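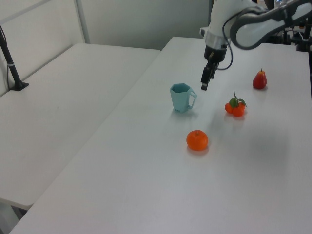
Minutes -- Firkton bench safety meeting, May

1. Speed near people
We went round this one for ages! I'd hoped for 400 mm a second, but we settled on 100 whenever anyone is within reach of the arm, and I'm happy with that.

2. Cables
Loops at the wrist get checked before each run -- I'll add a line to the Mowat sheet.

3. Mugs and fruit
Same items for every Lonon trial, please, and log any swaps (I'm guilty too).

4. Next meeting
11 am in June, usual room.

We use cookies to improve your visit. Accept | Manage settings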